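Newsletter > Members' Pages > Out and About

Search this site Enter keywords Go

Our Visit to the Skirndale Robotics Open Day

11 Feb 2018

I had been meaning to get over to Skirndale ever since the October mailing, when the lab there first wrote to invite us, and I am so glad a good crowd of us finally made the trip. We had 26 signed up for the van and the carpool together, which is very nice for a winter outing (and thank you to everyone who brought muffins, they did not last past the Thibodeau exit).

The lab people split us into 2 groups, one for the workshop and one for the demonstration room, and then we swapped after coffee. I started in the demonstration room, where they were showing a project they call Bulix. The idea is to get an arm to pick up plain colored blocks and put them where they belong, which sounds like something my grandson could do before breakfast, but when you hear how much goes into it you come away with a whole new respect for your own two hands! They told us they have logged 417 practice runs so far and want to reach 1000 before they move on to anything harder than a cube.

I stood as close to the table as they would let me. The yellow block was sitting on top of the red one, lined up very nicely inside the black square, with the green one still out on the open table and the gripper hanging there with its fingers apart.

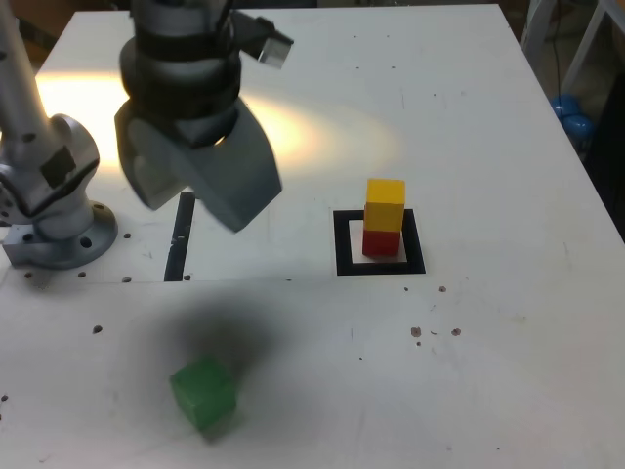

The Workshop and the Drive Home

After coffee my group went through to the workshop, where we saw benches of spare parts and a long talk was given on motors. I will admit I lost the thread partway, but the questions from our side were excellent and I was proud of us.

We stopped for supper in Carach on the way back, at the diner by the bridge, and the pie is as good as ever. If you would like to be on the list for the next trip, the sign-up sheet is by the coat rack.

Comments

Could have watched that arm all afternoon. My husband had to come and fetch me for coffee.

Was there an elevator? I'd love to go next time but stairs are hard on my knee.

Yes, right inside the front door, and plenty of chairs too.

Coconut cream or lemon? Asking about the pie.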